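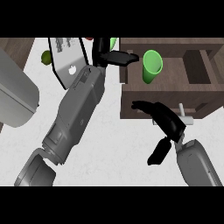

Attached to ticket 303: brown wooden cabinet, rendered view from above

Ticket 303
Subject: Urbańczyk cabinet, left-hand door binding, musty smell inside
Product: Urbańczyk tall cabinet, 200 cm, two doors
Status: Solved

Opened by customer, Prostcombe, October

Hello Tatis team, and thank you in advance for reading what I'm afraid will be rather a long message. I bought one of your Urbańczyk cabinets in the spring to hold our choir's sheet music, and for months it has been a joy to us all. The left-hand door has now begun to catch at the top corner. At first it was only a little rub, the sort you stop noticing, but for the last couple of weeks I have had to put my knee to it and pull, and on the way back it won't shut flush.

The other matter is the smell. When I open the doors after a few days away there's a definite mustiness, like an old tent, and the bottom shelf is the worst. I took out the Christmas folders to sort them and some of the covers had gone wavy. We have 211 scores in there, a good many of them out of print, so you will understand I've been fretting.

I have already tried the following:
Rubbed a candle along the top edge of the door. Helped for a day.
Tightened all the hinge screws I could reach. One was loose, the middle one, but no change.
Left the doors open overnight. Smell better in the morning, back by the next evening.

Is it the door or is it the room? I did wonder about planing a bit off the top but thought I had better ask before doing anything I couldn't undo.

Reply from Slamet Simanjuntak, Tatis customer care, 10.40 am

Good morning, and please don't apologise for the length, it saves me asking. You were very wise to leave the plane in the drawer. A door that fitted well in spring and catches in autumn has usually taken up moisture, and if you trim it now you may well have a gap you could post a letter through by next summer.

I'd like to look at two things separately, as they may or may not be connected. First, is the cabinet standing level? If one front foot has sunk or the floor dips, the whole carcass leans and the doors go out with it. Put a spirit level on the base, inside, once left to right and once front to back. Second, what is the wall behind it like? Is it an outside wall, and how far is the back of the cabinet from it?

If you can borrow a humidity meter, that would help me no end. Any make will do. Leave it on the bottom shelf with the doors shut for a full day and then do the same out in the room.

Customer, 6.15 pm

Thank you, Slamet. I have a little Skulell meter that lives in my greenhouse, so I've brought that in. Level: dead on from left to right, but front to back the bubble sits well towards the front, so it must be leaning backwards, if I have that the right way round? (I always have to stop and think.) The wall is an outside wall, north side, painted brick. The cabinet was pushed right up to it when we moved things for the harvest supper. Before that it stood on the inside wall next to the piano.

Slamet Simanjuntak, 9.05 am

You have it slightly the wrong way round, I'm sorry to say – the bubble goes to the high side, so the front is high and, yes, it is leaning backwards after all. Right answer, so full marks! That move in time for the harvest supper interests me very much. Cold brick with a cabinet tight against it gives the air nowhere to go, and the back panel will pick up whatever condenses there.

Could you please:
Empty the bottom two shelves, so that it's safe to shift.
Get a second pair of hands and bring it forward by the width of your palm at least. Please don't do this alone, it's a heavy piece and a tall one. You will need to undo the wall strap first and refit it with the longer one from the spares bag.
Feel the back panel and tell me if it's damp.
Wind the two rear feet down until the bubble is central. They turn clockwise seen from above.

Customer, 4.30 pm

Well! My brother-in-law came and we moved it before choir. The back panel was clammy to the hand along the bottom, and there was a grey bloom on the brick which wiped off with a cloth. The meter said 81 per cent inside and 66 in the room. I've taken the music home and have it spread over the spare bed, with sheets of blotting paper between the worst ones. Rear feet wound down and the bubble is now in the middle. The door still catches, though a bit less I think.

Slamet Simanjuntak, 4.55 pm

That is a very useful set of readings, thank you. Leave it empty with both doors open for nine days if the choir can bear it. Don't put a heater near it, as drying it quickly can split the veneer. Wipe the inside with a barely damp cloth and dry it straight after. If the door still rubs when the time is up, there's a small screw on the top hinge, the one nearest the door edge, and half a turn will lift the corner away.

Customer, 11.20 am

Reporting back as promised, a day or two late owing to a cold. The door closes! I did use the hinge screw, but only a quarter turn. Inside reading is 60 with the doors shut and the smell is very faint, more like cardboard. The music has gone back in, apart from two folders still under the dictionaries. We've agreed that it will return to its old spot by the piano once the stacking chairs have been found another home, and it can stay where it is until then. May I ask whether you sell the long wall strap on its own? I used the one from the bag and would like a spare.

Slamet Simanjuntak, 1.10 pm

I'm delighted, and I hope the cold has cleared up. The strap is sold singly, and I've put one in the post to you with our compliments. I'd keep the Skulell on the bottom shelf over the winter and have a look at it each rehearsal. If it creeps above 70, open the doors while you sing and write to us again on this same ticket, so that whoever picks it up can see what we have done.

Ticket marked as solved by agent. Strap sent, no charge.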